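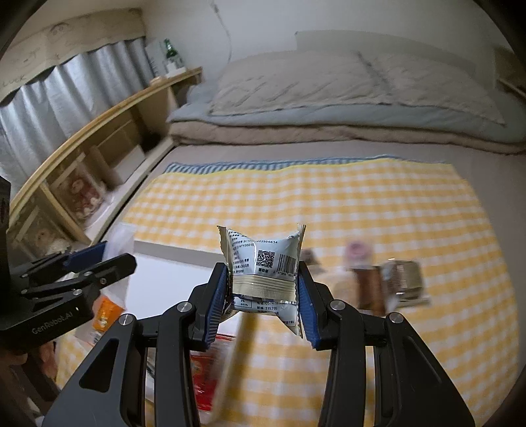

결제·수신 소식 / 2023년 10월 30일

이번 호는 짧게 갑니다. 마감이 겹쳐서 표는 다음 호로 미뤘어요. 양해 부탁.

중소 저축은행 쪽 얘기부터. 실시간 계좌이체 시간 연장, 드디어 일정이 나왔습니다. Zestmont 공동전산망에 붙어 있는 곳들 대상이고 내년 3월부터 순차 적용. 한꺼번에 아님. 첫 묶음이 여섯 곳, 나머지는 그 뒤로 분기마다 나눠서 들어갑니다. 어느 곳이 첫 묶음인지는 아직 공개 안 됐고, 문의 넣어 뒀는데 답이 없네요. 오는 대로 올리겠습니다.

뭐가 바뀌느냐. 지금은 자정 전후로 점검 시간이 걸려 있어서 그 사이 들어온 이체는 대기로 잡힙니다. 고객 화면에는 "처리 중"이라고만 뜨고요. 그래서 같은 금액을 두 번 보내는 사고가 계속 나옴. 새 방식에서는 점검 중에도 수취 계좌 확인까지는 되고, 접수 번호가 바로 나갑니다. 입금 자체는 점검 끝나고 처리. 완전한 24시간은 아니라는 얘기입니다. 보도자료 제목만 보고 24시간이라고 쓴 데가 많던데 본문은 다릅니다. 끝까지 읽어 보시길.

Gamov 컨설팅의 공동건 연구원과 통화했습니다. (영문 자료에는 Dong-geon Kong으로 나옵니다.) 요지만 옮기면,

"대기 이체가 문제라기보다 안내 문구가 문제였어요. 민원 448건을 다시 읽어 봤는데 대부분이 돈이 어디 있는지 모르겠다는 내용이었습니다. 실제로 돈이 없어진 건은 한 건도 없었고요."

문구 고치는 데 개발이 그렇게 오래 걸릴 일이냐고 물었더니 웃기만 하더군요. 앱, 인터넷뱅킹, 창구 단말이 전부 다른 업체 것이라 문구 하나 바꾸려면 세 군데에 따로 요청을 넣어야 한다고. 어디나 사정은 비슷한듯.

비용 문제. 공동망 이용료가 오릅니다. 인상 폭은 규모별로 다르고 소형사는 2년 유예. 유예 끝나면 어떻게 되는지는 문서에 없습니다. 이 부분은 몇몇 회원사가 이미 의견서를 냈다고 들었는데 확인된 건 아님.

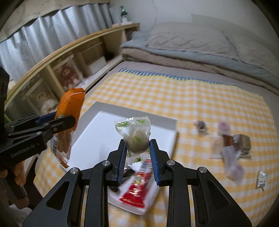 수신 쪽도 잠깐. 만기 자동연장 고지 기준이 정리됐습니다. 만기 28일 전에 1차 안내, 직전에 한 번 더. 문자만 보내고 끝내던 곳은 앱 알림이나 우편 중 하나를 추가해야 합니다. 고객이 수신 거부를 해 둔 경우에도 만기 안내는 광고가 아니라 계약 통지로 보기 때문에 나가야 하고요. 여기서 헷갈리는 분이 많아서 적어 둡니다. 단, 안내문 밑에 신상품 권유를 한 줄이라도 넣으면 얘기가 달라집니다. 넣지 마세요. 그냥 빼세요.

연장 금리 표기도 봐야 합니다. 가입 당시 금리를 크게 쓰고 연장 금리를 밑에 작게 쓰는 양식, 이제 안 됩니다. 같은 크기로 나란히. 기존 인쇄물 재고가 있는 지점은 스티커로 덮어도 된다고 하는데, 창구에서 손으로 고쳐 쓰는 건 인정이 안된다고 합니다.

Khasawneh 쪽 세미나 후기는 원래 이번 호에 실으려고 했는데 발표자료 인용 허락이 아직입니다. 마누셰흐르 나자피(Manouchehr Najafi) 씨의 예금 이탈 발표가 제일 들을 만했어요. 금리보다 앱 로그인 빈도가 먼저 떨어진다는 내용. 로그인이 뜸해진 고객한테 금리 쿠폰부터 뿌리는 건 순서가 틀렸다는 주장인데, 질의응답에서 반론도 꽤 나왔습니다. 고령 고객은 애초에 로그인을 잘 안 하니까 그 지표로 잡히지가 않는다는 것. 나자피 씨도 그 점은 인정했고 창구 방문 기록을 같이 봐야 한다고 답했습니다. 자세한 건 허락 받는대로.

짧은 소식 몇 개 더.

Brirnlow, 법인카드 정산 서비스의 은행 연동을 잠정 중단. 재개 시점 미정. 쓰고 있는 곳은 이번 달 마감분을 수기로 올려야 합니다. 파일 양식은 고객센터에 요청하면 보내 준다고 해요.

오픈뱅킹 담당자 실무 모임은 다음 달로 연기. 장소가 안 잡혔습니다. 회의실 빌려주실 수 있는 분은 회신 주세요. 대략 서른 명 들어가면 됩니다.

지난 호 정정. 예금보험료 납부 기한을 적은 문단에서 "분기 말"은 "분기 말 다음 달"이 맞습니다. 알려 주신 독자분 감사합니다.

제보와 정정 요청은 이 메일에 그대로 회신하시면 됩니다. 다음 호에는 밀린 표부터 싣겠습니다.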